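Sports History and Society
Handout for Unit 4: How a club becomes a league club
Instructor: Bernadette Ó Riain
Version of Mar 6, 2018

Please read this handout before the seminar. It replaces the older version, which had a mistake in the section about transfers. Students who printed the old one should correct page two by hand or print again.

1. What we left open last time

In Unit 3 we looked at how the rules of handball and basketball spread from schools to town clubs. We stopped at the moment when the town club exists, has a hall for two evenings in the week, and plays friendly games against whoever answers a letter. The question for this unit is what happens between that moment and the first regular league season. Most textbooks pass over this period in one paragraph. They say that "leagues were formed". But somebody had to write the schedule, find the referees and decide who pays for the bus.

We will work with one club, Olholm, and use a second club, Skallow, for comparison. Both started with basketball as a winter activity for people who rowed in summer. Olholm joined a league in its third winter. Skallow played friendly games for much longer and came into the league only when its neighbors were already there.

2. Terms you need

Friendly game. A game with no effect on any table. In the early period these games were often announced in the newspaper with the same words as official ones, so be careful with the sources. If the report gives a score but no place in the table, it is probably a friendly game.

Fixture. A game which is fixed on a schedule before the season begins. The important word is "before". A club that accepts fixtures gives up the freedom to say no.

Walkover. A win given to one team when the other does not appear. In the first years there were many walkovers, mostly in January and February, when travel was difficult.

Guest player. A person who plays for a club for one or a few games without being a member. Friendly games permitted this almost always. Leagues tried to stop it, and this is where most of the early quarrels begin.

Home hall. I use this term only for a hall where the club has a written agreement for the whole season. A hall that is used by kindness of a school is not a home hall in this sense, even if all home games were played there.

3. The case of Olholm

The club was founded in 1920 by members of the rowing society. The older society goes back to 1873, and this date is on the badge, so visitors often believe that the basketball section is as old as this. It is a small point, but in every year there is one student paper which makes basketball older than its invention. Please check your dates.

In the first winter the team had eight players and no coach. The captain chose who would start, and he also kept the score book when he was resting. We have this book. It is a good source for who played and how many points each man made, but it is weak for everything else. There are no rebounds and no assists, and fouls are written down only when a player had to leave the game.

The second winter brought the first real problem. The team won most of its friendly games and the better opponents wanted to play again, but each of them wanted to play at home. A home game brought ticket money. An away game brought only costs. Olholm went away more often than it received, and by spring the section owed money to the rowers.

The answer of the captain was to propose fixtures — each club plays each other club once at home and once away. We think of this system today as something fair and natural. In the letters it is described as a way to share the costs of travel. The word "championship" does not appear in the first two letters at all. It comes in the third, from a different club, and it seems to be added to please the newspaper.

One crowd figure is recorded for the first league season: some 1141 people at the last home game. I would treat this figure with caution. The hall was a market hall, people stood, and the number comes from the tickets that were printed. We do not know how many were sold or how many children entered without paying.

4. The case of Skallow

Skallow had more players and a better floor. It also had a strong tradition of guest players. In summer and at holidays, former members came back to visit their families, and it was a matter of course that they would put on the shirt. The club regarded this as hospitality. The league regarded it as cheating.

When the invitation to join came, the members discussed it for one evening and refused. The minutes give two arguments. The first is that fixed dates would make the club a servant of the calendar. The second is that a man who had learned the game in Skallow should be able to play for Skallow whenever he was in town. Note that money is not mentioned. This does not prove that money was not important, because minutes are written for members and often leave out what everybody in the room knows.

Later the friendly games became fewer. The neighbors had their weekends full with league games and were tired on the free ones. In the end Skallow asked to be admitted and had to accept the rule on guest players in a stricter form than the one it had refused.

5. The rule on transfers

This is the section that was wrong in the older version. The correct order is as follows.

First came the registration list. Each club sent the names of its players before the first fixture, and only these names could play. Then came the waiting period. A player who changed clubs during the season had to sit out until the next April. The transfer payment came last, and it was at first a repayment for shoes and shirts. In the old handout I had put the payment before the waiting period, which makes the whole story look like a story about buying players. It was mainly a story about keeping the list stable.

A good example is the Kwiatkowski case. Kwiatkowski was the tall center of Olholm who moved for work and wanted to play for his new town in the same winter. Under the list he could not. His new club put him on the floor in a game anyway, called it a friendly, and then sent the result to the league as official. The league gave the game to the other side. After this decision the waiting period was written down for the first time.

When you discuss this case, separate three things: what the rule said, what the clubs believed it said, and what the referee did on the evening. In the papers of the last year these were often mixed.

6. Working with the sources

The scans are in the course folder. They are sorted by club and then by season. The paper copies can be read in the reading room on the second floor, but you have to sign for them at the desk, and please no pens on the table. 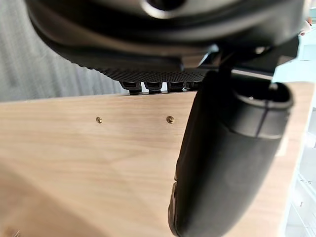 Office chair from below: the dark underside and a strip of black mesh.

Read the score book together with the newspaper and never alone. When the two disagree about the final score, the difference is usually one basket, and the usual reason is a late basket that the scorer did not accept. When they disagree about who played, I would trust the score book for Olholm and the newspaper for Skallow, whose book was copied clean at the end of the season by a person who had not seen the games.

For the letters, look at the date of the letter and also at the date when it was received, which is stamped on the back. In two cases the answer was written before the question had arrived. This means that there was other contact, by telephone or in person, of which we have nothing.

The program booklets have advertisements from the firm Zokis, which sold sports shoes and paid for the printing. Some students like to use these as a source for the popularity of the game. You may do it, but say clearly that an advertisement tells you what the seller hoped.

7. For the seminar

Please prepare notes on these points. Half a page for each is enough.

Why did fixtures help a club with a small hall more than a club with a large one?

Compare the reasons that Skallow gave for refusing with the reasons it gave later for joining. Which words come back, and which have disappeared?

Describe the Kwiatkowski game from the position of the opponent. They won without having won on the floor — what did they gain from it, and what did they perhaps lose?

8. Reading

Required: the three letters on the fixture proposal, the Skallow minutes, and the league decision in the Kwiatkowski case.

Optional: the complete score book of the second winter. The handwriting is difficult in the first pages and becomes easier when the second scorer takes over.

Unit 5 will be on referees. The text for it will be in the folder one week before the class.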